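One code for every wallet: Plerska sellers get shared payments at last

Last updated: 8 April 2024

400 shares | 40 comments

Small sellers in Plerska can now take money from any of the city's payment apps with a single printed code, after the Palomino savings bank and the wallet company Jomum switched on a shared system on Monday morning. The charge to the seller is 40 cents a sale, whatever the amount, and sales under 2 dollars are free.

Anyone who has bought a bag of plums at the Saturday market will know what this replaces. A stall would have a Jomum code taped to the scale, a Palomino code on a piece of string, a third for the Soltora transit card, and a coffee can for cash. Customers held up their phones, tried one, tried another, and often went off to find an ATM. Now there is one square to scan, and the money lands in whichever account the seller has picked.

It's a big step for a city this size, and it has come together quickly. The agreement between Palomino and Jomum was signed in October. A trial with 400 sellers ran over the winter, mostly at the covered market and along the streets behind the bus station. The Soltora card, which most people here carry for the trams anyway, was added in the last weeks of the trial and works at full launch too.

"I have wanted this since I started in the job," said Roswitha Prantl, who runs retail payments at Palomino. "People don't care which company moved their money. They want their onions. If the customer has a phone and the seller has a code, the payment should go through, and the two of them shouldn't have to compare apps first."

Who can sign up

The shared code is open to any seller with a Palomino account, a Jomum merchant wallet, or an account at one of the smaller banks that already clear through Palomino. A business license is needed only above 1,000 dollars a month in sales. Below that, a seller signs up with an ordinary ID and a phone number, and the code can be printed at home or picked up at a Palomino branch on a plastic card.

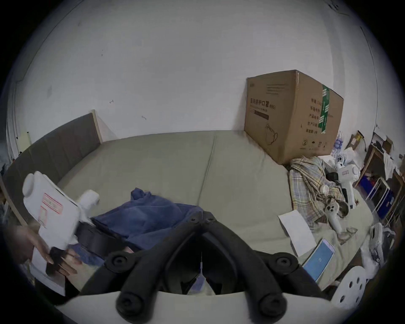

The low limit was set with home sellers in mind, and they may be the ones who gain the most. Plerska has a lively trade in secondhand clothes, baby things and homemade food that runs through chat groups and doorstep pickups, and until now nearly all of it was in cash. There is no counter in this kind of business. There's a bed pushed up against a white wall, a checked cloth in yellow, blue and beige, maybe a shirt, and a big brown cardboard box that has N95 masks printed on it and will do fine for whatever comes next. Sellers like these were never going to rent a card terminal. With the new system they can send the code as a picture in a chat, the buyer pays before leaving home, and the pickup takes a moment at the door.

Prantl said that during the trial, clothing was the category that surprised her team. They had planned around fruit, bread and flowers. What came in instead was a steady stream of evening sales, most of them small, from people who had never had a merchant account of any kind.

"We had to change our support hours," she said. "We were closing the phone line at the time these people were just sitting down to work!"

What it costs

The flat charge is the part that market sellers have been talking about all week. Under the old arrangement each app took its own cut, the rates differed, and a seller with three codes got three statements in three formats. The shared system sends one statement at the end of the month, with each sale listed by time and amount, and it can be downloaded as a plain spreadsheet.

A flat charge is kinder to some than to others. Someone selling a winter coat or a bicycle will hardly notice it. Someone selling coffee and rolls will, which is why the free band for the smallest sales was added after the trial. Several bakers had asked for the band to go higher. Palomino and Jomum say they'll look at the level again in the fall, when there is half a year of sales to go on.

Buyers pay nothing. The amount shown on the phone is the amount that leaves the account.

Refunds work in the same direction, and this was a sore point before. In the past a refund between two different apps simply couldn't be done, so sellers handed back cash or offered something else from the rack. Now the seller taps the sale in the list and sends it back, in full or in part. The charge on the original sale is returned as well, as long as the refund is made on the same day.

Getting set up

Palomino branches will have extra staff at the front desk through the end of the month. Jomum is sending people around the covered market in the mornings, and they can set a seller up on the spot. Existing codes from either company go on working for now, so there is no rush, and anyone who took part in the trial can keep the code they have.

For home sellers there is also an evening session at the main library, with a part on how to list clothes so that they sell. It covers photos against a plain background, measurements in the first line, shirts folded lengthwise so they go into a flat mailer without a fight, and how to put the payment code in the same message as the price. The session is free and you can just turn up.

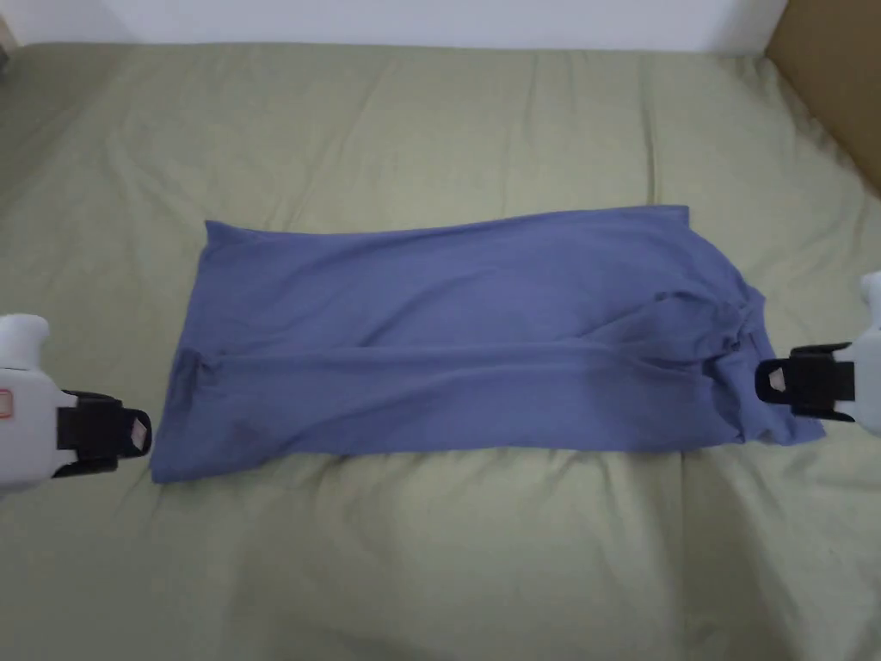
What about cash?

Cash is staying. The market rules require every stall to accept it, and the city has said clearly that this won't change. Quite a few older customers prefer it, and so do some sellers. The coffee cans are safe.

There is good news for people without a smartphone, too. The Soltora card can be used at any stall that has one of the new readers, a small box that the city is lending out through the market office. The customer touches the card to the reader, the seller types in the amount, and the same charge applies. Topping up the card works as before, at tram stops and kiosks. Children's cards can be used for purchases only if a parent has turned this on.

Security questions came up often during the trial, most of all the worry about someone sticking a false code over a real one. The seller's name now appears in large letters on the buyer's screen before the payment is confirmed, and the seller's phone speaks the amount aloud when the money arrives. At the covered market on Monday you could hear it from one end of the hall to the other - a chorus of small sums, with the flower sellers loudest of all.

What comes next

The next places in line are the ferry kiosks and the school cafeterias, both of which still run their own prepaid cards. Talks with the ferry company have started. The schools are a slower matter, as each one has a separate contract for its lunch system and these run out at different times.

Further out, Prantl would like to see the city's own counters join. Paying for a parking permit or a library fine in Plerska still means a bank transfer form or a trip to the cashier's window on the ground floor of city hall, which closes for lunch. "That one I would love to do," she said. "I have a parking permit myself."

The two companies will publish the number of active sellers at the end of each month, along with the number of failed payments and how long they took to fix.

Comments (40) - showing most recent

marketgirl_pl
Used it this morning for eggs and it worked first time. The talking phone scared the life out of me though.

Dov
Can someone tell me if the code can go to a joint account? My wife and I do the honey stall together and the form only had room for one name.

tramline9
@Dov yes, we have ours on a joint one. You put one name on the form and the branch adds the other. Bring both IDs.

Dov
Thank you!!

Hettie W.
I sell kids' clothes from my apartment and was in the trial. No more people standing at the door with a big bill and no change for it. The monthly statement is nice too, I used to do it all in a notebook. Only wish is that refunds could be scheduled, I always forget until the next day and then I'm out the fee.

breadandsalt
40 cents is still too much on a sandwich. Raise the free limit please, don't wait till fall.

oldharbor
Glad cash is staying. Please do the ferry soon, that kiosk card of theirs has been eating my money for years.

Show more comments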